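We use cookies to improve your visit. Accept all | Manage settings

Baltville dry cleaners told to take their hangers back
29 September 2026

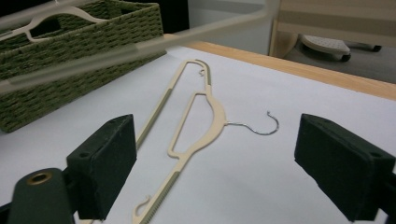

Baltville will require its dry cleaners to accept returned hangers starting in May, after the town council approved the rule Tuesday's agenda had listed as "miscellaneous." The vote followed two hours of debate, longer than the council spent on the budget. Any hanger will do, wire or wooden, and so will the beige plastic kind, a color no shopper is known to have requested. Shops that refuse face a fine of $18 per complaint.

Amna Rizvi, who sponsored the measure, said she was moved to act after emptying a hall closet and finding 169 hangers and one coat. "I live alone," she told the council.

Fedir Koval, owner of Skoryk Cleaners on Sestgate, spoke against the rule. He said his shop already takes hangers back from anyone who asks, and that in a normal year this comes to two people. He now expects everyone else. A trial bin outside the library collected 641 hangers before it was removed for blocking the book drop.

The council has yet to decide what cleaners should do with hangers too bent to use. Koval suggested sending them to neighboring Nastavberg, which has no such rule. Nastavberg did not return a call.

Contact us | Copyright 2026 | Back to top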